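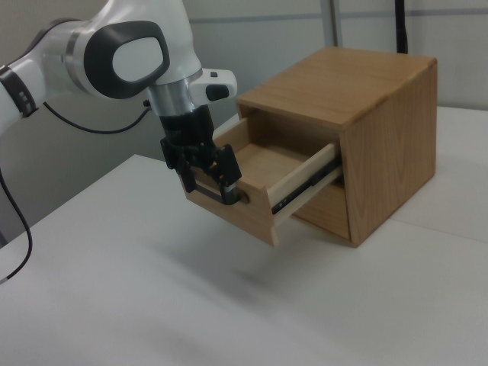
Small wooden drawer cabinets are back at Rikska

Jul 5, 2018

Good news for anybody who has been asking me where to find a little cabinet for all the bits and pieces that pile up on a desk. Rikska, the home goods shop in Drolthorpe, has its small wooden ones back on the shelf, and I went over to have a look (and, yes, came home with one).

If you missed them in February, they're plain box-shaped cabinets in light brown wood with a flat top and a drawer that pulls out by a small round knob. The grain is what sold me. It runs in long faint streaks along the top, and then on the side panel it bends into these big curved lines, almost like a map of hills. Every one in the shop had a different pattern, so I stood there pulling them forward and putting them back for far too long. The person at the register was very patient with me!

The first batch came from the Borkowska workshop and was gone in five days. This time the shop has 80 of them, and I was told there probably won't be more before winter. They cost 45 dollars each, same as before. There is a limit of two per customer, which seems fair to me after what happened last time, when a friend of mine drove over on her lunch break and found an empty shelf and a handwritten note.

I asked about the finish. It's oil and wax, so keep a wet mug off the top or put a coaster under it. Borkowska suggests wiping it with a dry cloth and oiling it again about once a year. The drawer runs on a metal slide rail, and the shop's tip for one that gets sticky in humid weather is to rub a bit of candle along the bottom edges. My grandmother did the same thing with her dresser, so I already had a candle stub in the kitchen for it.

Mine is going in the hallway for keys, stamps, spare batteries and the tape measure that I lose every single week. I had thought of using it for sewing things, but my big scissors are too long to lie flat in the drawer. Measure first if you have something particular in mind! The knob unscrews from the inside, and Rikska sells a few other ones in a basket by the door if round wood isn't your style. I'm leaving mine alone.

A reader also asked if the Zondix felt liners fit. They do, but you have to trim a strip off the short side. I used kitchen scissors and it came out a little crooked, and with the drawer shut I can live with that.

Rikska is at 76 Mill Street in Drolthorpe, with parking behind the building. The cabinets are on the back wall next to the lamps. Phone orders can be held at the register until closing time, but the shop isn't shipping them.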